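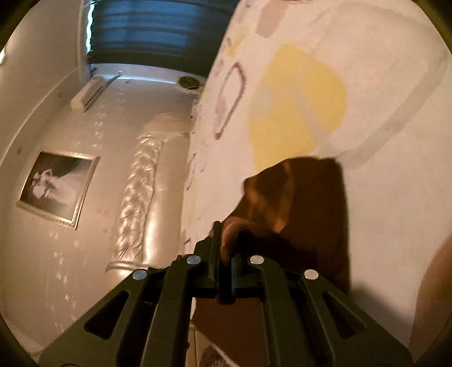 Figure 2. Dark brown cloth held against a white bed surface with yellow and reddish-brown markings, Kasovness bedroom.

4.2 Small textiles on the bed

The bed received more loose textiles than any other surface in the bedrooms. Chairs came second, and the floor a distant third. We use "loose textile" for any cloth item that is neither bedding in its proper position nor clothing being worn, and "bed surface" for whatever layer is uppermost at the time, whether mattress, sheet or cover. The distinction between layers is recorded separately and is not used in the placement codes.

Each episode was coded from the moment a person entered the bedroom with the stated intention of tidying it to the moment they left it for longer than 4 minutes. Of the episodes collected at Kasovness, 80 met this definition. Two coders, T. Kanagaratnam and E. Kaijage, worked through them separately and then compared codes for placement, order of removal and final location. Disagreements were settled by returning to the material together. Most concerned the boundary between folding and bundling, on which the coding manual is weaker than we would wish, and a smaller number concerned items lifted and put down again in the same place.

Order of removal was the more regular of the two main measures. Large items went first in most episodes, as reported for living rooms in the pilot work. Within the small items, however, size predicted little. Dark cloths on a pale bed surface tended to be picked up early, and pale cloths on the same surface were often left until the bedding itself was straightened, at which point they were found by touch or came away with the sheet. The effect was stronger on plain surfaces than on marked ones. We treat a surface as marked if it carries areas of a clearly different colour from its ground, regardless of how they came to be there. This includes printed motifs, woven bands, discoloration and repairs, and the Drellau score described in Section 3.3 makes no attempt to separate them.

On marked surfaces two things happened to the order. First, participants touched markings that were similar in colour to the cloths they had been collecting. This was usually a single pass of the flat hand, sometimes with the comment that they had taken it for a sock or a duster. Second, cloths lying across the edge of a marking were picked up later than cloths of the same colour lying wholly on the ground colour. Brown and yellow areas produced more of these checks than grey or beige ones, whose low contrast with a white or cream ground seems to have kept them from being read as objects at all.

Creasing complicates the measure. A fold casts a shadow which the Drellau score counts as a dark area if its contrast is high enough, and a deep crease running across a bed can raise the score of an otherwise plain sheet by a full band. Kaijage recoded the creased surfaces with the shadows excluded. The ranking of the surfaces changed very little, and we report the original scores throughout so that they remain comparable with those from the Poltum rooms.

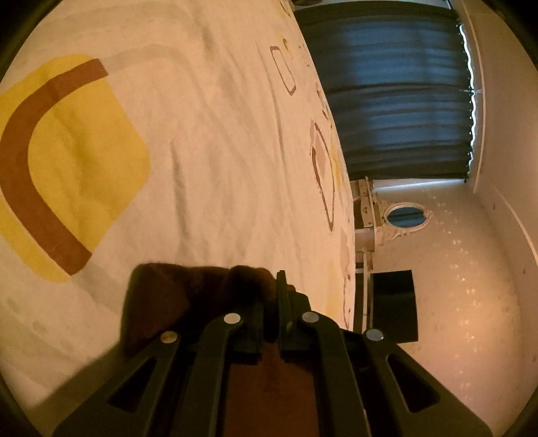

Creases also had a practical effect on handling. A cloth lying along a fold was generally pinched at its highest point and lifted, with the free end trailing, whereas one lying on a flat area was more often gathered from both sides before being raised. Pinch lifts were quicker. They also left the item bunched, and bunched items were less likely to be folded before being put away. For fleecy and other soft-surfaced cloths this made no difference to the final location. For thinner items it did: those lifted by a pinch ended up in a basket or heap more often than on a shelf.

Final location was otherwise determined by household habit. In the Mai household every loose textile was carried out of the room in one journey at the end, including those that belonged in the bedroom and had to be brought back. In other households each item was dealt with as it was reached. We found no relation between the two habits and the total time taken, once the number of items was allowed for, though the spread within each group was wide.

Two limitations should be noted. The coding of surface layer depended on what could be established at the start of the episode, and where a bed was only partly made the uppermost layer differed from one end to the other. In such cases we coded the layer beneath the first item removed. A stricter procedure would code the layer beneath every item, and Kanagaratnam has begun this for a subset. The second limitation is lighting. Curtains were left as participants had them, with the result that the same surface could be bright in one episode and dull in the next. Contrast between cloth and ground was judged by eye within each episode and should not be compared across episodes.

The placement results are taken up again in Section 5, where the bed is considered with the chair as a temporary holding surface. The data on pinch lifts are too uneven across households to support a separate analysis and are given in the appendix without further comment.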